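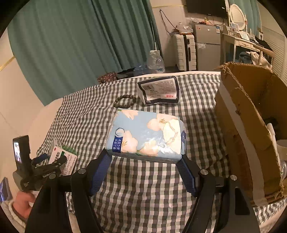

Why does a football game feel slower after a patch when the players' speed ratings haven't changed?
Most of what we call pace is input delay and turning, and a rating out of 100 measures neither.

2023-01-17
Linnea Björklund

Take two wingers from last term's build, both rated 90 for speed. Jeseck reaches the byline; Sjögren arrives shortly afterwards, having turned like a canal boat. Same number, different turning circle. Players on the forum blamed the pitch.

Now add delay. At 64 updates a second, a pass held back by 10 updates leaves the boot more than 150 milliseconds late. The defender has by then read your mind, or at any rate your stick.

Reading for next time: the Covitlow patch notes, including the line "general improvements", which covers a multitude of sins. Bring one change you would reverse and say how you'd test it – "it felt better before" will be returned unmarked. The Nurnport build stays on the lab machines until April, commentary off, please.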